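Call for participants: handwriting legibility study, Dirkthorpe

Cantero is recruiting 40 adults for a study of note-taking speed and legibility. Participants copy printed passages by hand onto lined paper, first at a normal pace, then against a timer. Each person attends 2 sessions in May, both at the Pivside building.

Requirements: age 20 or over, fluent in written English, no wrist or hand injury in the past eight weeks. Left-handed writers are especially needed. Glasses are fine. Pens and paper are supplied.

Payment is made after the second session. Travel within Dirkthorpe is not reimbursed.
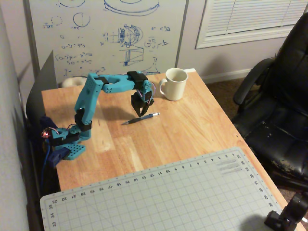
Cantero Study Office

Apply at the Pivside front desk before 4 p.m. and ask for the short form.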